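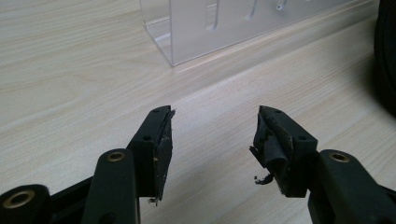
Home | Notebook | Parts | Log in

Gripper 2, pads. October, 4:15 pm

Pads are done. Right one is the bad one, rubber has come away from the jaw and folded over on itself, strip hanging off the bottom inside corner. Left is scuffed, edge lifting, could have gone a bit longer but changing both. Don't mix old and new, we did that on the Yagi cell and spent a morning chasing the offset.

Cycle counter not reset since last swap so no idea what these ones got. RESET IT this time.

Order of work:
- linkage stays on, only the pads come off
- peel by hand first, then plastic scraper. No blades on the jaw face
- alcohol wipe, let it dry, wipe again
- cut new strips from the Plireo roll (drawer under the bench, not the Gralside stuff, too stiff)
- press and hold, then clamp closed on a scrap block for 15 min
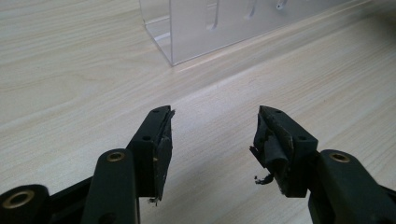

Both jaws before stripping. Torn end on the R pad reaches into the gap.

My guess is the adhesive let go first and the rubber tore after, once it had a loose edge to catch on. Can't prove it. Abhishek thinks it's the corner of the acrylic box, we close on it at a slant and drag. Worth a look, maybe break the edge with some fine paper. Ask him befor touching the box, he has the spare drawings.

Jaw plastic: want to check round both screw holes for cracks while the pads are off. Brass in the link arms, check for play L and R, write it down even if zero.
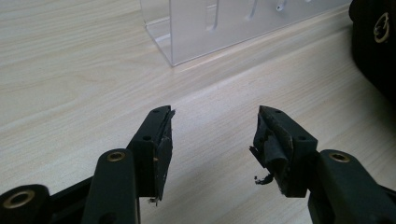
Photo: A. Nautiyal / bench notes

Full open on the old pads read 115 on the readout. Loose rubber throws off the closed zero too, so re-zero after the new ones go on, not before. Then a few dry closes on nothing, then the box.

Stock: 2 strips left on the roll after this. Need to order. Elon quote is somewhere in the shared inbox, subject line just says "rubber".

To do
- reset counter
- re-zero closed
- put the swap date on the handle w/ paint pen
- tell whoever has it next not to pick at the edges

Stopping to cut strips. Rest tomorow.

2 comments | Share | Older entry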